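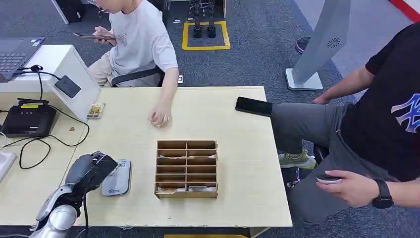 기숙사 소포장 쓰레기 조사 결과 보고
생활환경 프로젝트 3조 (세뇨 치카타, 에토르남 이사하쿠, 니이 멘사, 아베나 움베이)
지도: 돌로레스 브래니건 선생님
제출일: 1월 5일 금요일

1. 왜 했나
낱개 포장 간식, 커피 스틱, 물티슈. 방마다 하루에 꽤 나옴. 분리배출 안내문은 복도에 붙어 있는데 작은 봉지는 어디에 넣으라는 말이 없음. 그래서 다들 일반쓰레기통에 넣는 것 같다는 게 처음 생각. 이걸 실제로 확인해 보기로 함.

2. 방법
11월 한 달 동안 플럼컴 생활관 2층과 3층. 층마다 수거함 하나씩 두고 저녁에 조원이 번갈아 가져옴. 재질은 표시 보고 나누고 표시 없는 건 "기타"로. 처음엔 무게도 재려고 했는데 저울이 너무 가벼운 건 안 읽혀서 포기. 개수만 셈. 재료비는 약 4000원 (봉투, 테이프).

3. 결과
모은 것 전부 832개. 그중 비닐류 표시가 있는 것 286개. 나머지는 종이, 복합재질, 기타인데 복합재질이 예상보다 훨씬 많았음. 겉은 종이고 안쪽이 은색인 것들. 니이가 첫 주에 이걸 전부 종이로 넣어서 나중에 다시 분류했고, 그때 기록지 한 장은 새로 썻음.
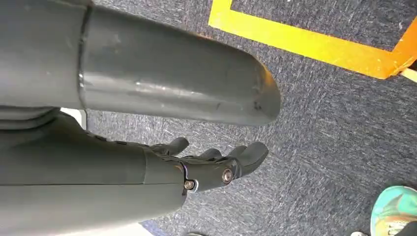 사진 2. 로봇 팔과 손, 가까이에서

주말에는 양이 늘어남. 특히 일요일 저녁. 3층이 2층보다 많았는데 3층에 공용 주방이 있어서인지는 확인 못 함. 2층 사람들도 주방은 올라가서 쓰니까 층별 비교는 별 의미 없을수도 있음.

4. 설문
수거 끝나고 짧게 물어봄. 작은 봉지도 따로 모은다는 사람이 적었고, 이유는 "귀찮다"보다 "어디에 넣는지 모르겠다"가 많았음. 아베나가 질문지를 만들었는데 3번 문항이 두 가지를 한꺼번에 물어봐서 그 답은 뺌.

5. 한계
수거함에 안 넣은 봉지는 당연히 못 셈. 시험 주간이 끼어 있어서 평소보다 커피 스틱이 많았을 가능성. 분류하는 사람마다 기준이 조금씩 달랐던 것도 문제. 특히 라벨이 찢어진 것.

6. 다음에 할 일
안내문에 작은 봉지 그림 넣기. 에토르남이 초안 그리는 중. 재질별 칸을 주방 옆에 두는 안도 사감실에 얘기해 둠, 답은 아직. 원자료 표는 부록으로 따로 제출함. 부록 쪽번호는 수정해서 월요일 전에 다시 올릴 예정.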